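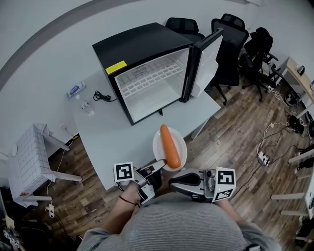 Beatriz Calado
Food columnist

Search articles, recipes, people
Search

138 shares
7 comments

My mother had a refrigerator you could have parked a bicycle in. It hummed in the corner of the kitchen and it was always full, and every time we went shopping we came home with more things to push in front of the things already there. I once found three open jars of the same mustard. The oldest had a price sticker from a store that had since become a bank.

I have cooked out of a small fridge for 7 years now, and I want to make the case for it, because I love it more every year and I can't seem to keep quiet about it at dinner parties.

It started as a plain matter of space. The apartment on Fonseca Street had a kitchen with one good wall, and that wall could hold a stove or a big refrigerator. I picked the stove. The fridge went on the counter, with one shelf I could trust and another that tilted, and for the first month I was miserable. I bought a whole watermelon! In July! I ate watermelon for breakfast, lunch and dinner and gave the rest to the people downstairs.

Then something shifted in how I shopped. I stopped going on one enormous trip and began walking to the market at five in the afternoon, when the stalls are marking things down and the sellers are in a mood to talk. I'd buy a bunch of carrots, two fillets of whatever looked good, some parsley. I'd cook it that night. The carrots tasted like carrots, and I realized I had spent years eating vegetables at the very end of their lives.

Benvinda Bettencourt has sold greens at that market since before I moved in, and she taught me more than any cookbook. Cut the tops off your carrots the minute you get home. Put herbs in a glass of water on the counter. Tomatoes never go in the cold, never, and if she sees you nodding without meaning it she will say it a third time. Half of what I used to refrigerate didn't want to be there at all. Onions, potatoes, squash, bread, honey, most hot sauce, bananas (my father kept bananas in the fridge, and I have forgiven him).

I know what people will say, and they've said it. My friend Eduardo Cardoso has four kids and lives a half-hour drive from a decent grocery store, and when I gave him this speech he looked at me as if I'd suggested he raise a cow. He's right. A big family needs a big fridge, and so does anyone who works nights, or can't walk far, or buys in bulk to make the money stretch. Buying a little at a time can cost more per pound. I've done the math on rice and I buy rice by the sack like everybody else.

But there are an awful lot of us cooking for one or two, and the appliance showroom has very little to say to us. The last time I went looking, the smallest model the salesman would talk about with any joy had an ice maker and a drawer just for cheese. I like cheese very much. I've never owned enough of it at one time to fill a drawer, and I'm not sure I'd trust myself with the responsibility.

What a small fridge does for your cooking is the part I get most worked up about. You see everything you own the second you open the door. Half a cabbage, two eggs, the end of a jar of olives – well, that's supper, and often a better one than I'd have planned. I've made a soup from the rind of a cheese and a sad leek that I still think about. I've put leftover rice into pancakes and fritters and once, with a lot of butter, into a pie. I kept a notebook of these suppers for a while and got to 224 before I ran out of pages.

My grocery bill surprised me too. I throw away almost nothing now, a limp stalk of celery here and there, and for someone who grew up scraping gray mysteries out of plastic tubs that still feels like a small holiday.

So if you're moving this fall, or your old fridge is making that noise, think about going down a size before you go up. Borrow a little one for a month if you can. Walk to the market late in the day, bring one bag, and buy only what fits in it. Ask whoever is selling the greens what they're having for dinner. I did that last week and went home with turnips, which I have never liked, and fried them in bacon fat, and there were none left for lunch.

532 people read this
Share
Save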